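Arm drops everything it's meant to put in the drawer (or picks up two at once)

Rondik_Refugee
Posted 31st July
Long-time lurker, first-time complainer. We've got a white arm doing a tidy-up task: take the toy food off the clear dish on the cabinet, put it in the drawer. It logs "item placed" with great confidence. The drawer disagrees. Last night's log had 137 placements and error code 999, which the manual describes as "other".

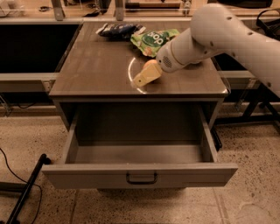
Dish, cheese, drawer. The log says one item placed.

I've recalibrated twice. Any ideas before I start doing it by hand?

prerkham_pete
Grip force. It's always grip force. Turn it up.

Fatemeh Soltani
Please don't turn it up. You don't know it's slipping. What tells the software an item has been placed? If it's only the gripper opening, it'll count a placement over thin air and feel good about it.

Rondik_Refugee
Gripper opening, yes. I can hear how that sounds. There's also this beauty, where it's meant to be carrying one thing:
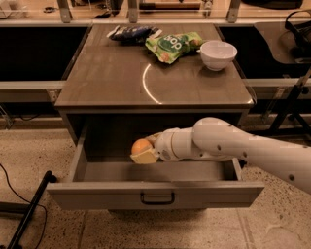
Ball and cheese together, both in the drawer.

prerkham_pete
Looks like it's working to me. Two for one.

Fatemeh Soltani
It was told to hold one object and it's holding two, so the finger width won't match what it expects. I'd bet that's your 999. Ours did the same with stacked parts and the arm went for a second grab with its hands full.

kaczorowski_fan
Disagree with Fatemeh on this one. I'd look at the dish. Clear plastic is murder on depth cameras, and the glare off that cabinet top won't help. Ours kept reaching for the wrong spot until we swapped to a dull grey plate. Cost us nothing but the plate.

Rondik_Refugee
Could be both, with my luck. One more with the ball: 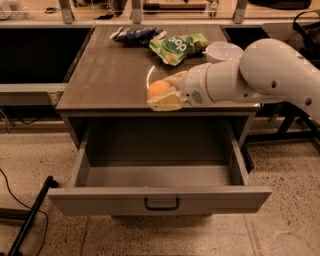 Ball by the fingertips, drawer empty.

kaczorowski_fan
See the rim catching the light next to the ball? Dish. I rest my case.

prerkham_pete
Still say grip force.

Fatemeh Soltani
Pete, you said that about the Protberg conveyor too, and that was a fuse.

Rondik, swap the dish AND make it check finger width before it logs anything. Change one at a time or you'll never know which it was. And keep your own hands out of the drawer while it's live. If it can't tell one object from two, I wouldn't trust it with a thumb.

Rondik_Refugee
Fair. Thumbs out. Grey plate goes in first, width check after that. Will report back in August.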